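Customs officers seize 44 kg of methamphetamine from pump shipment at Khunthong river port

Customs officers at the Khunthong river port have seized 44 kilograms of crystal methamphetamine concealed inside industrial water pumps, port authorities said. Two men have been detained and a third is being sought.

The pumps were part of a consignment of 148 units declared as refurbished agricultural equipment. The paperwork gave the shipper as Skallex, a trading firm registered in the district in November, and the destination as a bonded warehouse in Norkmont. The container had been cleared for loading and was standing in the export yard when it was pulled for a second inspection at 4:20 a.m.

Kittipong Suksawat, deputy head of the port's enforcement section, said the container was selected on the basis of a weight discrepancy. The gross weight recorded at the weighbridge was higher than the figure on the bill of lading by more than the permitted tolerance.

"The first inspection was a document check with the doors open. The declared goods were there and the seal number matched," Suksawat said. "The weighbridge record reached us later, and it did not agree with the manifest."

The container was moved to the scanning shed, where X-ray images showed areas of uneven density in pumps stacked against the front wall. Officers unloaded the container by forklift and separated nine units for dismantling. In each, the impeller had been removed and the casing packed with sealed plastic bags, then closed with a steel plate and repainted. The remaining pumps were scanned individually and nothing was found in them.
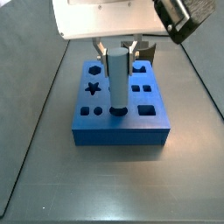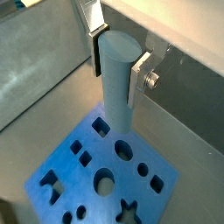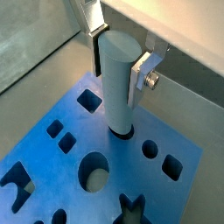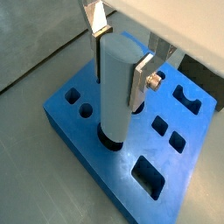 Field tests on samples from all nine units were positive for methamphetamine. The bags have been sent to the regional laboratory for purity analysis and comparison with earlier seizures. Results are expected before the first court hearing.

The two detained men are a freight agent, aged 44, who submitted the export declaration, and a truck driver who delivered the container to the port. Both were questioned at the enforcement section's office and later transferred to police custody. The driver told investigators that he had collected the container already sealed and did not know what was in it. The agent has not made a statement.

Police are looking for the registered director of Skallex. Officers who went to the firm's listed address found a locked shop unit, and the landlord told them that rent had been paid in cash for six months in advance. A telephone number given on the export declaration was not in service.

The container was booked on a feeder vessel to Trunimura, where it was to be transferred to a larger ship for the onward leg to Norkmont. Customs authorities at both ports have been notified. The vessel sailed on schedule without the container.

According to the enforcement section, the same agent had filed declarations for two previous shipments of pumps over the same route. The first consisted of 75 units. Both shipments passed through Khunthong without physical inspection, and investigators have asked the Norkmont warehouse for its receiving records. The warehouse operator is not a suspect and is cooperating, Suksawat said.

The port has changed its procedure for refurbished machinery as a result of the case. Weighbridge readings for this class of cargo will now be compared with the manifest before a container enters the export yard, and any mismatch above the tolerance will send the container directly to the scanning shed. Until now the comparison was made at the end of each shift. Freight agents have been told to allow an additional four hours for clearance.

Exporters using the port have asked for the new check to be limited to first-time shippers. Suksawat said the request would be considered after the scanning shed's second lane comes into service, but that the rule would apply to all shippers in the meantime.

The export of a controlled substance in this quantity carries a maximum sentence of life imprisonment. The two men are due to appear before the provincial court next week, when police will apply to extend their detention. The container and the remaining pumps are being held at the port as evidence.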